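Subject: Re: [rirnell-history] Bread prices the year the mill burned

On Friday, a list member wrote:

> Does anyone know what a working family in Rirnell paid for a loaf in 1814? My notes say the Fullow mill fire pushed the price way up, but I can't find where I got that.

Oh, I love this question! I went down the same hole last May (12 evenings of it, my poor eyes) and I think your note comes from the Drollance account book. It's the brown one in the county reading room, and the baker's pages are near the back, after all the candle orders.

He never writes down a price per loaf, which drove me nuts. What he does is keep the price the same and shrink the bread, so you have to work from the weights.
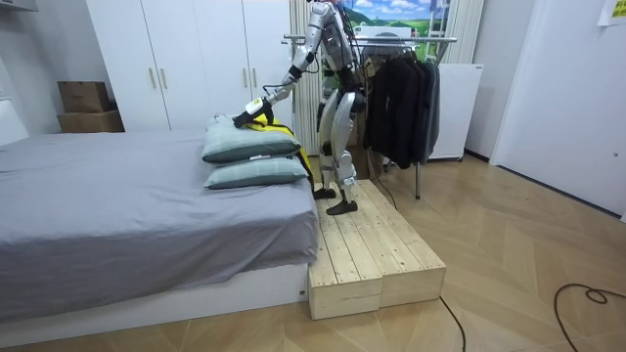
*Word count: 3000*

The longer write-up is on my page if you want the tables. I did find two families paying him in eggs and one in firewood, and somebody ran up a tab for 60 loaves before he cut them off!

What I can't tell you is whether the fire did it. The loaves were already getting smaller that spring and the mill didn't burn until fall. Bad harvest, maybe? The Chatzigeorgiou papers might help, there's a box of farm letters in there I haven't opened yet. If you get to it before I do, please copy anything that mentions rye.

> Also, did they really put potatoes in the dough?

Yes! Mashed, skins and all. I tried it and the crust came out pretty good.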